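Teaching Two Arms to Tidy a Table
Project report, Pirmin Prantl
December 21, 2021

1. What we set out to do

The plan was to have a two-armed robot learn simple table chores by copying people. A person drives the arms by remote, the computer records joint positions and video, and a model is trained on the result. My proposal gave the recording part one week. It took all of November and a good piece of my social life.

2. Setup

The objects were a bottle, a mug, a yellow cloth and a long wooden box. The recording software is called Grimer, and the name suits its error messages. Every attempt was saved as one episode with a short written label, such as "pick up the bottle with the left arm."

3. Collecting the episodes

We had 7 drivers, all students, paid in pizza. Each got 17 practice runs before anything counted. By the end we had 2454 episodes, of which 167 were thrown out. Most of those were dropped frames. The rest were cases where the driver finished the task but not the one on the label – a skill I recognize from my own exams.

Starting positions turned out to matter more than I expected. Left alone, people put the mug back in the same spot every time, and a model trained on that learns the spot and ignores the mug. So we wrote a script that picked the layout for us. The drivers disliked the script, mainly when it put things next to the box, where there is less room for the fingers.

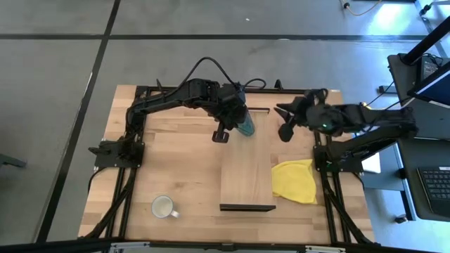
The bottle was the slowest object by a wide margin. You can see through it, so the depth readings were mostly noise, and drivers tended to creep up on it from above. I kept the slow episodes. Whether the model should learn to hesitate as well is a question for the next report.

4. Still open

Labels need a second reader, as I wrote most of them late at night and spelled "cloth" four ways. The cloth episodes also need a rule for what counts as folded. My current rule is "smaller than before," and my advisor has asked for a better one by the spring.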